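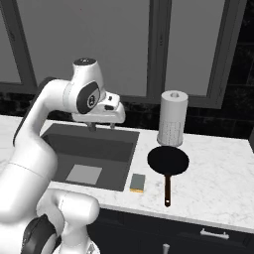

Kitchen counter in the sim, gripper open over the back of the sink, sponge and pan to the right.

Planner says success, gripper ends up in the wrong spot. Is the success rate worth anything?

I'm testing the Tradwood planner on a "move sponge into sink" task. Over 40 runs it reports 29 successes. I went back through the replays and a good share of those "successes" finish with open fingers over the back rim and the sponge still on the counter. The docs say the success flag is "task level." I don't buy it. Has anyone checked what it measures?

Tarek Erraji

2 answers

Answer 1 (accepted)

It measures whether the arm got to the last waypoint. The object is never looked at unless you register a goal check yourself, and the default config leaves that blank. A blank check returns true. So your 29 is a count of finished trajectories, and I would throw it out.

Write a check that reads the sponge pose at the end of the run and tests it against the inside of the basin. Wait until the sponge has settled before you read it, or you'll score it while it's still falling. Then rerun all 40 with the same seeds. Look at the collision shape for the sink too. If the importer wrapped it in one solid box, the planner thinks the basin is full and will stay above the rim whatever you ask for. I can't tell from your render which one you have, because the visual mesh looks fine either way.

Magdy Belkadi

Answer 2

I had something like this in Lillier and raised the planner iterations to 3000. Seemed better after that. Might be worth a try?

Comment on answer 2: Better by which number? If it's the same flag, more iterations just gets you to the wrong place more often. I did 15 runs at 3000 before posting and the sponge didn't move in any of them. Checking the sink shape next. Tarek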